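**Ticket 2981 - Pose track jumps during towel folding episodes**

Component: flundov-track (visual-inertial pose, handheld gripper)
Site: Brurcombe
Opened: September 2020
Priority: high
Status: closed, one follow-up open

**Report**

Brurcombe says the replay viewer shows the gripper teleporting in the middle of an episode. The tip path is smooth for a while, then shifts sideways by several centimeters between two frames and carries on from the new place. The jaw width channel looks normal the whole time. The export step doesn't complain, so the bad episodes went straight into the training set, and the policy built from that set reaches past the edge of the towel.

Episodes checked by hand: 470
Episodes with at least one jump: 95
Tracker build: the one from the August branch
Config: default indoor profile, with `relocalize: auto`

Kitchen and desk episodes from the same build are clean. All the bad ones are bedroom episodes, mostly folding and laying things flat on a bed.

**Log**

**Entry 1.** Pulled three bad episodes and three good ones. Re-ran the tracker offline on all six. The jumps come back in the same places, so this is in the tracker or its input and has nothing to do with the recording machine dropping frames. Timestamps are monotonic in all six. No gaps.

**Entry 2.** First guess was the IMU to camera offset. Swept it both ways from the stored value and the jumps didn't move. Residuals are lowest at the stored value, so the calibration is fine. Put it back.

**Entry 3.** Second guess was exposure. Turned on the per-frame brightness print and compared it with the jump times. No match. One episode does have a big brightness change when the gripper turns toward the door, and tracking goes right through it.

**Entry 4.** Dumped the feature overlay. In the good episodes most of the tracked points sit on furniture and walls. In the bad ones there is a stretch before each jump where most of the points are on the bedding or on the person working next to the gripper. Both of those move. The tracker takes the moving points as the majority, decides the camera is moving instead, and then snaps when relocalization finds the room again.

So the snap is the correction. The error builds up before it, slowly enough that it doesn't show in the viewer unless you look for it. Worth telling the people at Brurcombe, who have been trimming the episodes at the jump and keeping the first part. That is the wrong part to keep.

**Entry 5.** Checked the gripper mask. The Torres mask file covers the jaws when closed and half open. With the jaws fully open the finger pads stick out past it, and pads are a bad thing to track: high contrast ridges, fixed to the camera, always in view. They vote for "no motion" on every frame. Redrew the mask for the full jaw travel, interpolated on the width channel.

Result on the three bad episodes: one is clean, two still jump but by less.

**Entry 6.** Looked at what is left in the other two. It's the sheet. Stripes and large printed letters give very strong corners, and when somebody leans on the mattress all of them shift together. The RANSAC step sees one big rigid group and picks it. 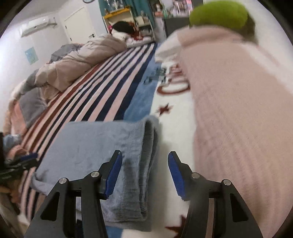 The corner detector has a cap per frame but no cap per region, which is why one loud area can use up the whole budget. Added a grid: the image is split into cells and each cell gets a fixed share of points. Also added a people mask from the small segmentation model. It runs at a third of the frame rate and the mask is carried forward in between, with a few pixels of padding for blur.

Settings now in the bedroom profile:

```
detector:
 grid: true
 max_per_cell: 31
mask:
 gripper: interpolated
 people: true
 pad_on_blur: true
relocalize:
 mode: auto
 flag_if_jump: true
```

**Entry 7.** Ran the new profile over the full set of bad episodes. All but two come out without a jump. Those two have the gripper so close to the bedding that there is hardly any wall or furniture in view for a long stretch. No setting is going to fix that. Marked both as rejected.

Re-ran the good episodes as well to make sure nothing got worse. Paths match the old ones closely. Offline processing is slower because of the segmentation - acceptable for now.

**Entry 8.** Changed the export step. With `flag_if_jump` on, Grollico export now refuses an episode that has a relocalization correction above the threshold, and writes the frame number to the report. Before this it wrote the correction into the path like any other motion.

**What Brurcombe needs to do**

1. Pull the current tracker and select the bedroom profile.
2. Delete the trimmed copies. Reprocess from the raw recordings.
3. Rebuild the training set and retrain. Please don't fine-tune the old policy on the new data.
4. Send the export report back on this ticket.

**Update from site**

Reprocessed and exported. The two rejected episodes were refused as expected and no others. Retraining has started.

**Closing note**

Closing the tracker part. Follow-up stays open for the threshold in the export step, which was picked by eye from this one set and should be checked against the kitchen episodes before it goes into the default profile.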